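**To:** Jeanine Maes
**From:** Arnout Kramer
**Re:** Cekano community kitchen and food store, progress to 12 Feb 2018

Jeanine, you asked for the plain version, so I have left out the page of thank-yous that went into the last report. Your office already has the bank statements and I won't repeat them.

## Money raised

The December supper brought in less than the organizers told you it would. They sold 200 tickets, which was the whole print run, and I was told several times that evening that it was a record. It may be. It is also true that a good share of those tickets were bought by the same families who bought them last year, and that the meat was donated, so the profit looks better than it would if we had paid for it. I would not build next year's budget on somebody giving us that much pork again.

The Skusomport store fund put in $550 toward shelving. I have the check stub. The larger pledge that was mentioned at the supper has not arrived and I have stopped listing it as income. If it comes, I will be glad to be wrong.

## The kitchen

The kitchen is usable. I would not call it finished. The range is hooked up and passed its inspection on the second visit, the hand sink has hot water, and the floor drain runs where it is supposed to. The walk-in cooler is another matter. Brelico quoted us for a rebuilt compressor, then a new one, then a rebuilt one again at the price of the new one. I have asked for the quote in writing and will not sign anything until I get it. In the meantime we are using two household refrigerators, which is fine for milk and eggs and not fine for anyone who wants to cook for a crowd.

The plan you funded says that local cooks will rent the kitchen by the hour and that the rent will cover the gas and electric. So far six people have asked about it, and two have come back after hearing the rate. One makes salsa and the other bakes for the farm stand. I like both of them and I hope they stay, but two renters don't pay a winter gas bill. The business plan assumed a good many more by now, and I have never been able to find out where that number came from.

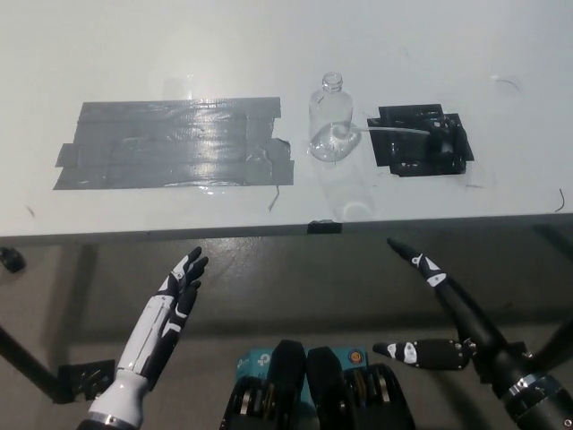

The food store side is doing better than I expected, and I was one of the people who argued against it. We have 443 households signed up. I would treat that figure with care, as signing up is free and takes a minute, and I can't yet tell you how many of them buy groceries from us more than once. The register doesn't track it and the sign-up cards are in a shoebox. What I can say is that bread and potatoes sell out, and canned goods hardly move, probably for the simple reason that the discount store on the highway sells them for less. The bulk oil and vinegar scheme was supposed to get around that by having people refill their own containers. In practice they show up with whatever is under the sink, very often a clear plastic bottle with the cap missing, and then we either sell them a jar or send them home. A few have left with foil over the top. I don't count this as a success, though it was described as one in the newsletter.

## Nutrition classes

Four were planned and three were held. The fourth was called off for ice and has not been rescheduled. Attendance was good at the first and thin after that. The people who came seemed to enjoy themselves, and the soup was excellent. The grant application said the classes would "change eating habits across the county," and I have no evidence for that and no way of getting any. I would like your permission to drop the sentence from future reports.

## What I am asking for

- Permission to move the unspent class money to the cooler, once Brelico gives us a written price.
- An extension on the rental income target. The current one can't be met, and I would sooner say so now than in the fall.
- A small sum for a register that can tell us who comes back.

I am not asking for a second year of funding in this report. Several people here think I should. My own view is that we ought to see one full winter's utility bills first, and see whether the salsa maker renews.

The lease and insurance papers are in the same envelope as before. The Maes file still has our old mailing address on it, so please have somebody correct that before the next payment goes out.

Arnout Kramer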